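Reading time: 5 minutes

Can a Robot Do Your Chores? A Trip to the Flunbridge Open Day

You have probably seen a video of a robot doing a backflip, or pouring a drink, or waving at a crowd. Videos like that are fun. They are also short, and somebody picked the best one. If you want to know what a robot can do, it helps to go and stand near it for a while.

So that is what we did. The Inent workshop in Flunbridge opened its doors to visitors on 10 August 2018, and there was a line outside before lunch. A poster by the entrance said "Meet Your New Helper!" We decided to wait and see about that.

We use this website's cookies to remember your settings. OK | Learn more

What is a robot, anyway?

A robot is a machine that can sense something about the world, work out what to do next, and then move. A toaster moves a little, but it doesn't look at your bread. A robot has to look, or feel, or measure.

Some robots also get help from a person. The person might wear gloves or hold a controller, and the robot copies what they do. This is called teleoperation, which means "working from far away," even if the person is only across the room. When you watch a demonstration, it's a good idea to ask who is doing the thinking. At Flunbridge, our guide was an engineer named Rachid Gaber, and we asked him this right away. He said some of the shows that day were run by people and some were run by the computer, and that visitors should ask each time. We did. A few people looked tired of us by the end.

Folding a shirt is hard

The workshop's big show was about laundry. That sounds boring next to a backflip, but it is a much tougher problem.

Think about a wooden block. Pick it up, turn it over, put it down, and it is still the same shape. Now think about a T-shirt. Every time you touch it, it changes. A sleeve flops over. The bottom bunches up. There are more ways for a shirt to be crumpled than anyone could ever write down, and the robot has to deal with whichever one it gets.

You use your fingertips to feel whether you are holding one layer of cloth or two. Many robot hands can't feel much at all, so they have to depend on cameras. A camera looking down at a folded shirt sees the top of it and has to guess about the rest.
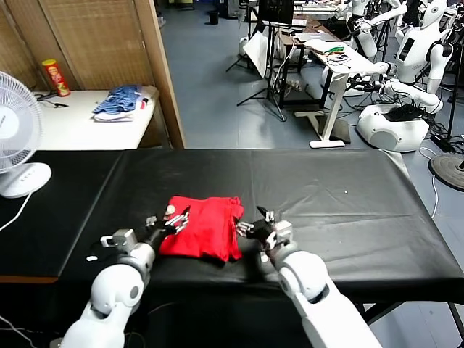 Why do some robots have hands with fingers when a simple clamp would be cheaper?

Our homes are full of things made for human hands, like door handles, cups and zippers, so a hand with fingers can try more kinds of jobs. The trouble is that every finger has joints that need to be controlled, and more joints means more things that can go wrong.

Does practice help?

Robots can learn from examples. People show the robot a job again and again, and a computer program looks for patterns in all those tries. Mr. Gaber told us his team had recorded 1,348 folds since May and wanted to reach 2,000. That's a lot of laundry! You probably learned to fold a shirt after watching a grown-up do it a few times.

We asked what would happen with a different shirt, or a sock, or a towel. "It would probably need more examples," he said. We liked that answer much better than the poster.

Should we be impressed?

A little. Another visitor, Amirhossein Yazdani, is 12, and he told us he could fold faster than any machine in the building. He may be right. But a person who folds one shirt can also find the drawer, open it, notice it's full, and go ask someone what to do. A robot that has learned one job on one table hasn't learned any of that.

If you go to an open day like this one, try these questions:

Is a person controlling it right now?
How many times did it fail this morning?
What happens if I move the thing it is reaching for?
Can it do this somewhere else — in a messy bedroom, say?

People who build robots usually don't mind. If someone won't answer, remember that too.

The Flunbridge poster was still up when we left. My own shirts were still on the floor when I got home, and I folded them myself.

Want more stories like this? Sign up for our newsletter. You can unsubscribe at any time.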